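Work and Automation
Unit 2: The Canteen Kitchen
Course handout – Module leader: Eleri Hughes

Aim of the unit
Students will consider how a job changes when one part of it is passed to a machine. The case is the staff canteen at Malora, which serves 800 meals a day and employs 17 people in its kitchen and wash-up area.

2.1 The task
Sorting and racking clean plates was formerly shared among all wash-up staff. It was light work and was often given to those returning from illness, or used as a pause between heavier duties. Under the new arrangement a robot arm places the plates in the rack, and one member of staff attends to it.
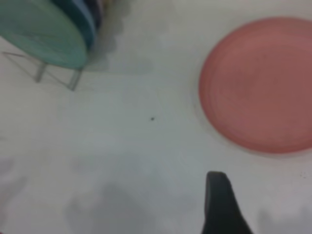
2.2 Effects on staff
The attendant's duties are now to clear stoppages, check for chipped plates and keep the daily log. Several staff welcomed the change. Others noted that the lighter work had gone while the pans and trays remained – a point that had not been raised during planning. Pay grades were left as they were until August, when the attendant's post was reviewed.

2.3 Points for the seminar
Consider who should decide which tasks are passed to a machine, and at what stage staff should be consulted. Note also whether watching a machine is rest, work or something between the two.

Reading before the seminar: Parri, chapter 2; Lostetti, the section on shift patterns.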